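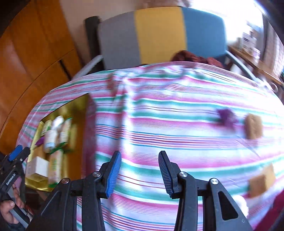 November 5, 2024 – the striped tablecloth and the gold tray

Well, the striped cloth is out on the table again! I had it folded away since September because I thought all that pink and magenta would be too much once the evenings got dark, and of course it's the other way around, I want it more now. Pink, teal, light blue, white, I love every stripe of it. Halima says it looks like a candy store. Fine by me.

So today was bottles and jars. I've been putting it off forever. Everything small in this apartment ends up on the bathroom shelf, or the windowsill, or in my coat pockets, and when I went looking for hand cream last night I knocked three things into the sink and said a word I won't write down. This morning I got the gold tray out (the shiny one with the raised rim, from that closing sale in Waweru, best thing I bought all year) and told myself that whatever fit on it could stay out and the rest had to go in the drawer.

It holds more than you'd think. The little glass jar with the green and cream label went on, then the bigger one with the white cap, and the tall beige bottle, which I kept moving because it looks bossy wherever it stands. The white box is lying flat and I'm leaving it that way. There's a slim packet with a green label too, and my small purple thing is tucked in at the side where I can grab it. I like a bit of purple next to gold.

Speaking of purple – the pom-pom! I have no idea why I'm so fond of it. It came off a gift from Hamisi, and I was going to put it in the craft bag, and then it sat on the stripes looking so cheerful that I let it be. It can live on the table for now.

The drawer was less fun. I found a receipt for 187 from Lultora, no clue what I bought, and a Mekeck sample that smelled like old pears. Out it went. I also found the spare key to the mailbox, so that's one less thing to feel guilty about.

Halima called in the middle of it all and we talked for ages about her move to Flutport. She has 5 boxes marked "kitchen" and can't find a single spoon. I told her to get a tray. She laughed at me, but I'm serious, I may send her one.

Still to do: wipe down the bathroom shelf, iron the other tablecloth (ugh), call Hamisi back about dinner. I was going to do the shelf tonight but I made tea and sat down, and now my feet are up and it's raining.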